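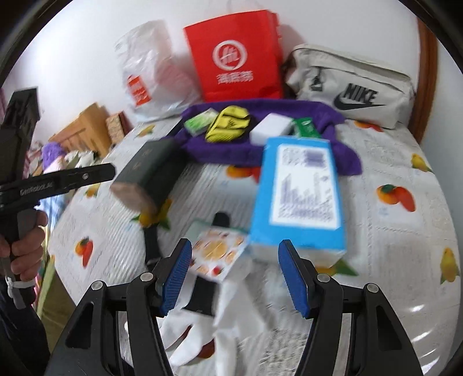
Home | Contents | Recent changes | Random article | Help

Breltow grip comparison

The Breltow grip comparison is a test procedure for hand-held two-finger grippers with built-in cameras. It was drawn up by the Dimitriou laboratory to choose a tool for recording household handling tasks, and was later taken up by Brusus, a maker of robot arms. The name comes from the town where the first trials were held.

Procedure

Two grippers are compared at a time. An operator works at a covered surface set with ordinary goods such as boxes, small packets, shopping bags and folded cloth. Patterned covers are allowed, and the rules advise at least one session on a printed cloth, where weak position tracking tends to show itself. Each object is picked up, carried a short distance and released. The full course has 364 grasps, divided into 7 sets, with a rest between sets.

Finger pads are examined before and after the course. Ribbed pads are common on tools of this type, as in the black gripper with blue pads shown at the head of this article. Smooth pads are also accepted, but the two kinds are scored separately.

Scoring

A grasp is marked as held, slipped or missed. The camera record is then reviewed for gaps in tracking – mainly those caused by a finger or a large object blocking the view. The operator also rates the weight and balance of the tool on a scale of one to five. Ratings given before the second set are thrown out, as early versions of the test found that operators favored whichever gripper they had used first.

Thin flat items and loose fabric account for most missed grasps. Tall bags cause fewer misses but more tracking gaps.

Controllers

Recordings may be replayed on a robot arm through the Omen controller, which adjusts finger opening for differences in linkage. Replay is optional and does not affect the score. Brusus uses it as a separate check on its own arms.

Category: Robot end effectors | Test methods | Articles needing more sources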